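The Gauge at Denddale

The river gauge at Denddale was read twice a day, at 630 and again at dusk, and the figures were sent by wire to Sareck. In August the level stood at 157 for nine days. The reader checked the float, the chain and the counterweight. All three moved freely.
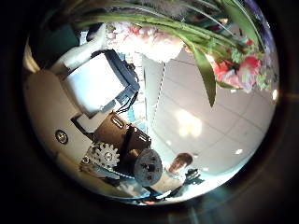
On the tenth day the reader wrote 157 again and added a note: instrument sound, river rising. The water had by then covered the lower steps. Sareck replied that notes were not to be entered in the level column.

The reader moved the note to the column for wind.
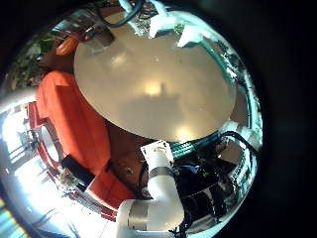

Sareck asked by return whether the wind at Denddale was in fact rising, and if so, from which quarter. The reader went out and stood on the top step, which was under water, and held up a hand.

North, the reader wrote. 157.

Recent stories
The Jurum Ferry Tables
Kandpal, Lower Platform
Eight Keys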